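Household Robotics, Unit 6: Kit Review — The Wumley Two-Arm Laundry Kit
Notes by Signe Dalen, revised July 3, 2022 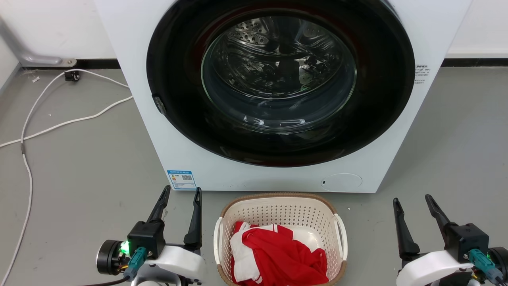
Last time we finished with rigid objects, so now for the fun part: cloth! A mug has one shape and keeps it. A jacket has as many shapes as you have patience for, and that makes laundry such a great test of a two-arm kit. Wumley sells theirs to teaching labs, and I've had my hands on it since March.

What you get
Two arms with two-finger grippers, a control box, and the Pasix software for recording and replaying motions. The printed manual is thin, but the online one is lovely — read the chapter on joint limits before your lab slot.

Loading a front loader
We split the job into stages:
1. Find the door handle and pull it open.
2. Reach into the basket and grasp the garment.
3. Lift clear of the rim.
4. Push through the door opening without snagging the gasket.
5. Let go, back out, close the door.

Stage 4 is where I'd like you to spend your time. Sleeves hang down, the rubber grabs them, and suddenly you have half a jacket outside the drum. Ruoxi Du's trick is to regrasp with the second arm before going in (it looks so simple when she does it!). Anqi Yao prefers bunching the cloth against the basket wall first. Try both.

What I like, what I don't
Setup took me 37 minutes, cables included. The fingers are slim enough to get under a flat sleeve, and the replay tool is a joy. On the other hand, there's no touch sensing at the fingertips, so a missed grasp feels exactly like a good one to the software. Deming Feng is writing a check based on motor current and will share it in lab.

For next class
Read handout 4 and bring one grasp plan for a towel, on paper, with both arms drawn in.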